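The utensil stand comes back to the worktop

For years the advice was to clear the worktop. Everything went in a drawer, and anyone who cooked daily spent a good part of the evening rattling through it for the one spoon they wanted. The upright stand - a weighted foot, a pole and somewhere to hang things at the top - has been slowly returning to kitchen shops, and we spent part of September looking at what makes a good one.

The pattern is an old one. Milivel listed a version in its trade catalogue as item 3858, and Kukeck still sells something close to it. The differences between makers come down to the foot, the height of the pole and the hooks.
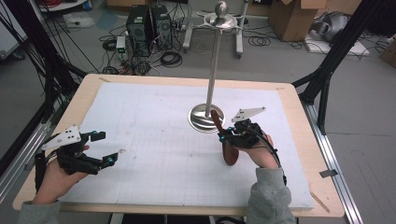 A metal stand with a polished round base, and a wooden utensil beside it.

Height matters more than most buyers think. A tall pole lets a long ladle hang clear, but it has to fit under the wall cupboards with room to lift things off. Measure the gap before ordering, and allow at least 90 mm above the knob for your hand. The Kairys stand we tried was too tall for one of our two test kitchens and ended up on a windowsill.

Arms that radiate from a central ring are easy to reach from any side, provided the stand isn't pushed into a corner. They suit tools with a hole or loop in the handle. Plenty of wooden ones have neither, and a paddle with a plain rounded end will need drilling or a loop of cord through an eyelet. Otherwise it goes in a jar.

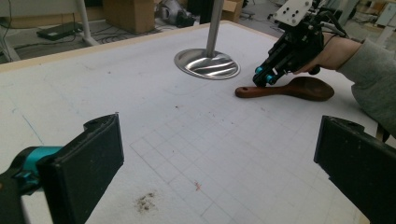
A polished foot shows every fingerprint and water mark. Wipe it with a damp cloth and dry it straight away, and keep scouring pads well away from it. Brushed steel is more forgiving, though grease does settle in the grain.

Wooden tools need air on both sides after washing, so hanging suits them well. Oil them when they start to look pale and leave them overnight before use.

Loading is the last point. Hang the heavy pieces opposite one another and the stand will stay put. The Areva model, at 242 mm across the foot, was the steadiest we used - it stayed upright with a full ladle set on one side.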